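1 min read

Re: [panum-users] Pose jumps after the tracker update

The cause is the filter reset. Panum 2 drops its history whenever a marker plate is lost for more than two frames, so the next pose comes in raw. Set the hold time to 348 ms and replay the same log.

The chopstick gripper needs its own tool offset as well – the default one assumes claw fingers.
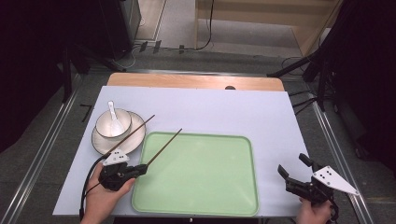 Thoa Âu wrote:
> We replayed 486 episodes in Zeston and the left-hand pose
> jumps by up to 2 cm. The right hand is fine. Should we
> smooth it in the planner?

I would leave the planner alone. Smoothing there hides the jump from the logs, and the policy still trains on the bad poses. Fix the tracker config first, then rerun the export.

The patch is on the Grollville branch. It only touches the hold time and the offset table.

Comments

Vương: Does the hold time apply per plate or to both?

Thoa Âu: Per plate. I set both to the same value and the export ran without errors.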